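Why does the shield on Route 405 change partway through Canden?

Posted by Tadeo Salinas
Aug 9, 2024

Hi all, I hope this is the right board. I moved to Canden in February and I drive the 405 bypass nearly every day, from the Ocampo Road interchange out to the Darska side. Heading north you get the ordinary state route shields as far as the river bridge, and then on the far side they turn into the smaller county ones, same number and everything. A mile or so later they go back to the state ones! My map app calls the whole thing State Route 405 and my paper map (yes, I still keep one in the door pocket) shows a gap there. Is that little middle piece a state road or not? And is there some reason the exit numbers skip from 2 to 4? I've gone back and forth looking for an Exit 3 and there's no sign of one, not even a closed ramp. Thanks in advance for humoring a newcomer.

Valentina Ulloa

Welcome to Canden, Tadeo! You've picked one of my favorite local puzzles, so forgive me if I go on a bit.

The middle piece is county maintained and has been from the beginning. When the bypass was planned, the state built the southern part up to the river and the northern part from Brunetti Avenue onward, and the stretch between them already existed as a county road. The plan was for the state to take it over once the shoulders were widened. The shoulders did get widened, at least on the northbound side, but the transfer paperwork has been sitting ever since. So your paper map is the correct one, and the app is just following the number, as they all do.

You can tell where the line is without looking at the shields, by the way. The pavement changes color just past the bridge, and the reflector posts switch from the flat kind to the round kind. If you're coming south, watch for the little county mile marker in front of the feed store — it starts again from zero there, which confused me terribly when I first tried to report a pothole.

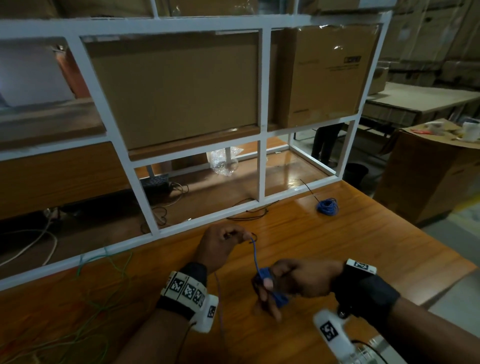
Blue wire in hand, with more of it coiled on the table

Exit 3 was meant for a connector to the old fairgrounds. It was on the drawings and the number was held for it, but the land was never bought, and the exits on either side had already been signed. I have an old planning booklet that shows it as a half diamond with ramps to and from the south only. If you slow down (safely, please) at the top of the rise north of Exit 2, you can make out a wide flat spot in the grass on the right where some grading was done.

If you need to report anything on the middle piece, call the county road office and skip the state line. The state folks are very nice about it but they'll only send you back to the county.

Fermín Huenchumán

It's county. Exit 3 never got built. The signs are fine, people just don't read them.

Tianyou Ding

Valentina has it right as far as I know, though I'd always heard the grading was for a weigh station and had nothing to do with the fairgrounds. My old neighbor worked on the paving and he was pretty firm on that. Maybe both were planned at different times?

One thing to add for Tadeo: the overhead sign southbound at Brunetti Avenue still says "TO 405" even though you're already on it. That's left over from when the northern part ended at a stop sign and you had to jog over two blocks to pick the route up again. I wouldn't change lanes for it. I did, my first week, and ended up in the bank parking lot.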